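Mudent Hand Gripper – home demonstration visits

The Mudent is a hand-held gripper for recording how people pick up and put away everyday things. You hold it, you close the two fingers on an object, and the tool keeps the movement so that a robot arm can learn from it later. It is sold by Arkano as a single tool or as a pair, with blue padded fingertips already mounted.

Many customers ask to try it before they order. For this we offer a visit at your own place, with your own table and your own objects. Thư Tạ brings the tools, explains the grip, and then you work alone for as long as you like. A usual visit takes 27 minutes of recording plus the talk before and after.

The task we propose first is packing a box. It looks simple, but the items have very different shapes, and the box walls leave little space for the fingers.
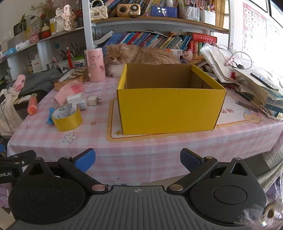

Packing task on a home table, with tape, chargers and an open yellow box.

We do not ask you to clean the room. A robot that learned only on a clear desk has difficulties in a real home, so books, papers and pets can stay where they are. We ask only that the box stands within easy reach of your arm and that the light does not change too much during the recording.

For round objects, take them at the middle of the body and keep them upright until they are over the box. Close the fingers slowly – the pads need a moment to settle on the surface.
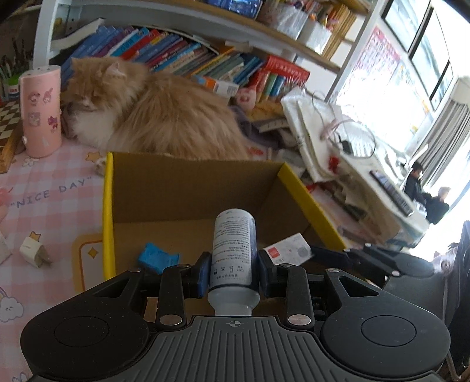 Beginners often press too strongly. If your wrist feels tired after 10 repetitions, please make a pause and loosen the hand. Lefteris Ververidis, who prepares the recordings afterwards, prefers fewer clean attempts to many hurried ones.

What you receive after the visit
Your recordings, in the Bandance format
A short written comment on your grip
A price offer for one tool or for the pair

Spare finger pads: article 159
Visits are open until the end of May. To ask for a visit, write to us with your address and the hours that suit you.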